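4.2 Hallway width and reported comfort

Lahlou and Mrema claim that narrow halls make tenants feel shut in. We doubt the effect is as strong as they suggest. Their survey in Lerkcombe reached 243 households, but only 18 had moved within the past year

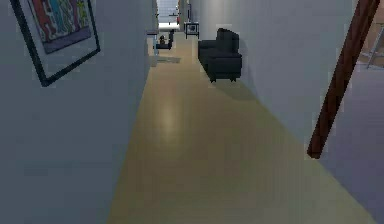
and so could compare one layout with another from fresh memory. The rest were asked to recall homes they had left long ago — a weak basis for any claim about width. Wall color and daylight were not recorded at all.

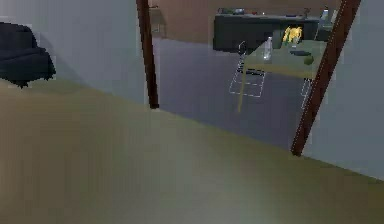

Figure 3. Interior with pale gray wall and black armchair.

Nassar's later study adds seating as a factor, yet its sample of 60 is too small to settle the matter.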